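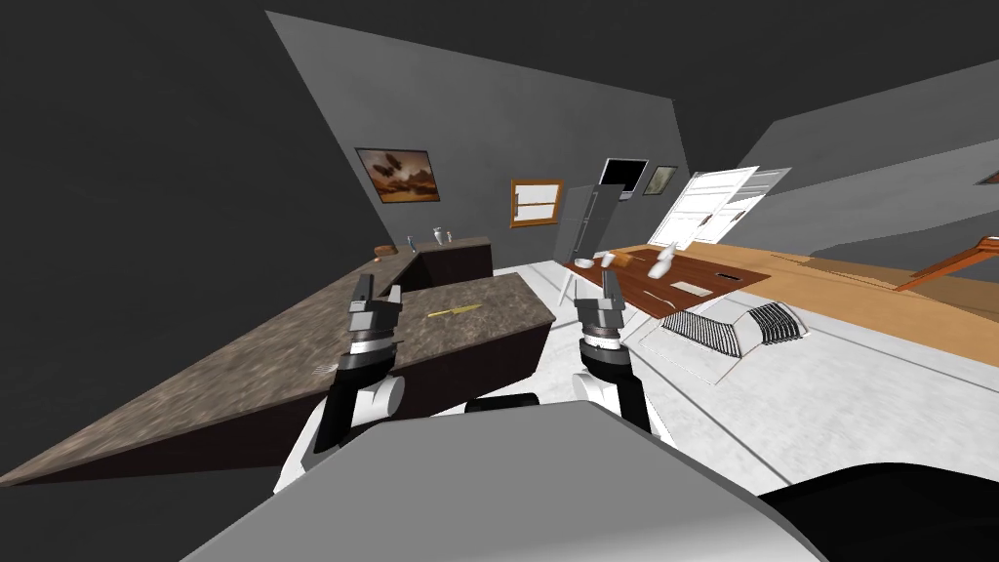 How Long Does Bread Stay Good? A Storage Study from Our Shared Kitchen

Jeptoo Nyaga, Emmanuel Koech and Esther Minja
Supervised by Amanuel Woldemariam
May 13, 2021

Why we picked bread

All three of us live in the Malledach residence, where the kitchen is shared by the whole floor and the bread always seems to be either gone or stale. Esther grew up with a grandmother who wrapped every loaf in a cotton towel and would not hear of a plastic bag, while Emmanuel's family kept theirs in the refrigerator, and the argument over which of them was right went on for most of the winter. When Mr. Woldemariam asked us to choose a question we really wanted answered, we didn't have to look very far!

What we did

We bought 15 small white loaves from the Skála bakery, all from the same morning's baking, and divided them evenly among a cotton towel, a closed plastic bag, and a plastic bag in the refrigerator. Every evening we cut one slice from each loaf, threw away the end piece from the day before, and pressed a 100 gram brass weight onto the middle of the slice for one minute. Then we measured how far the crumb sank. We also tasted the slices, with Jeptoo keeping the notes (she is the only one of us with readable handwriting).

We kept this up for 4 days. We had planned on a full week, but by the fifth evening two of the bagged loaves had green spots near the bottom crust, and we didn't want to go on tasting from that group or compare unequal numbers of loaves.

What we found

The refrigerated bread went firm fastest, which pleased Esther a great deal. By the second evening it barely gave under the weight, and our notes for it say "dry, crumbly, fine for toast." The towel loaves kept a lovely crust on the first day but were hard all the way through by the third. The loaves in plain plastic bags stayed softest the whole time, although the crust turned leathery overnight and never came back.

Our textbook explains that starch in bread slowly forms crystals as it sits, and that this happens faster at refrigerator temperature than at room temperature. Our measurements fit that explanation, though we can't say we tested it directly.

What we would change

The kitchen got quite warm on the evenings when people were cooking, and we only wrote down the temperature in the morning. We would also like to try a freezer group, and a sourdough loaf - Erasto Kirui on our floor bakes a good one and has offered us a few for the next round.

Emmanuel still keeps his bread in the refrigerator.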